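Search this site Go

Tent diary, August, after ten at night

Sadcombe at last! I'd been picturing this campsite since the winter and the field is even better than the one in my head – a long green slope, a stream at the bottom, and so few lights that I could see stars before I'd finished my soup. The drive in was 300 miles and I sang for most of it (badly, windows up).

The tent went up in 14 minutes, a personal best. I celebrated with a second mug of tea and the last of the ginger cake.
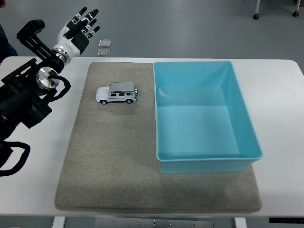 Put your head at the uphill end or you'll wake with it pounding, the woman in the next pitch called over, and watch the cows at the gate, they push. I thanked her and turned everything around, sleeping bag and all.

Supper was noodles with an egg in. I ate it sitting on the cool box and I don't think I've ever liked noodles so much.
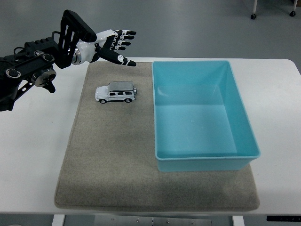 Tomorrow

Up at six if I can manage it, then the ridge path to Brerkell. The top is 619 meters, and on a clear morning you're meant to get the sea! I've packed cheese rolls, two apples and the good socks. If my knees hold up I'll come back the long way by Sostum,
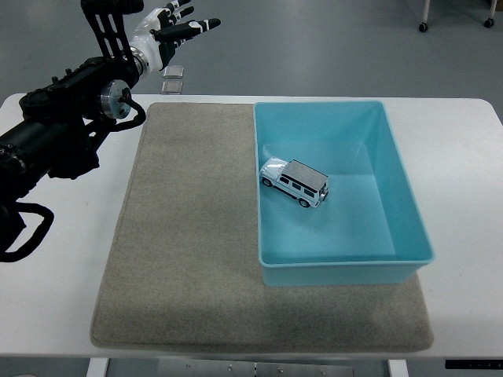
where there's a bakery that sells out of plum buns by noon, so I'd have to get a move on coming down. Must fill the water bottles tonight. The stream is so loud in the dark, and I love it.

Contact | Copyright Tent Diary | Back to top

Recent entries
Packing for Sadcombe
24 hours of rain
New boots, old blisters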